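Ok, build update thread on the two-arm table at the Skernico workshop, for everyone who asked after the June post. Grab a coffee, it's a long one

1/ Where we left off: left arm worked, right arm had a shoulder joint that buzzed like an angry fridge. Swapped the servo, still buzzed. Swapped the cable, still buzzed. It was a mounting screw touching the horn. I lost two evenings to a screw!!

2/ Both arms are now bolted to the aluminum frame instead of clamped. Huge difference. With clamps, every fast move shifted the base a hair and the whole calibration went off. Flat plates, four bolts each, thread lock, done.

3/ Money so far, because people keep asking: $433 on servos alone (Flostar, the cheap ones, and yes I know what you think of them). The extrusion was leftovers from the Durrani CNC build, so free if you don't count me carrying it up the stairs.
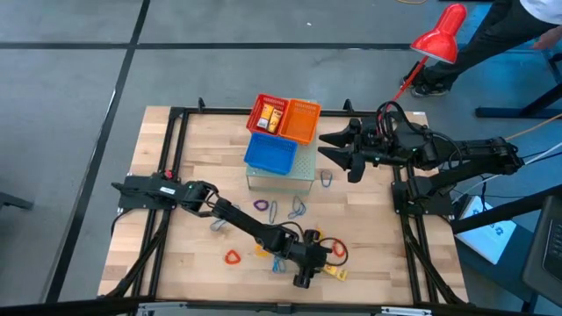 4/ Software side. I'm running the arms off my own scripts, which I've been calling Skendier since forever, and the big change this month is that every pick gets logged. I'm at 2,042 tries and 227 of those were plain misses. Sorting goes loops first, packets later, and hair-tie sized loops are SO much harder than they sound. They lie flat on the wood, so the fingertips have to come in really low, and if you're a hair too high you close on nothing. The red, orange and blue baskets up at the top are the drop targets, and whichever arm has the better reach gets the job (in theory, the code that decides is a mess right now).

5/ Things I'd do differently: longer cables from the start. I zip-tied everything nice and neat, then the elbow hit full stretch and pulled a connector right out. Leave slack at every joint – more than looks sensible.

6/ Also put tape on the floor before you calibrate anything. Ours got bumped by a chair and I spent an hour blaming my math.

7/ Next up is getting both arms to move at the same time without smacking into each other. For now they take turns, very polite, very slow.

8/ A few of you asked for the plate drawings. I need to fix one hole that's off by 2 mm (I drilled mine out by hand, don't be me) and then I'll post the files in a reply to this thread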